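4.2 Aufbau in der Gemeinschaftswerkstatt

Ob sich die von Jendard berichteten Erfolgsraten außerhalb eines Labors halten lassen, darf bezweifelt werden. Unser Nachbau in der Werkstatt Halau verwendet zwei weiße Arme an der Rückseite eines Tisches mit brauner Matte; als Objekte dienen Haushaltsgegenstände, darunter Schale, Topf mit Deckel und Toaster (Abb. 3).

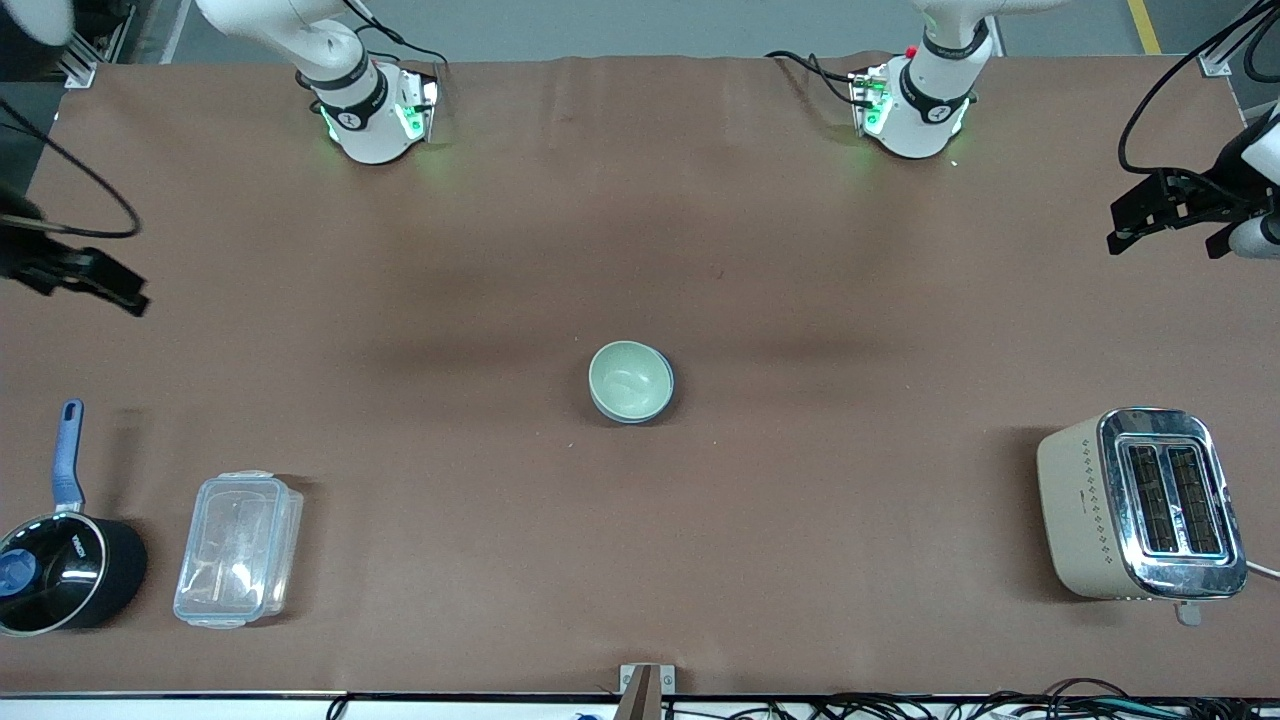
Abb. 3: Arbeitsfläche mit beiden Armen und vier Objekten.

Die Kalibrierung nach Wikberg musste während der Versuchsreihe viermal wiederholt werden, was in der Originalarbeit nirgends erwähnt wird. Von 152 Durchläufen werten wir deshalb nur jene nach der letzten Kalibrierung. Auch das Verfahren von Oddsson setzt eine Steifigkeit der Tischplatte voraus, die wir im Eigenbau nicht nachweisen konnten.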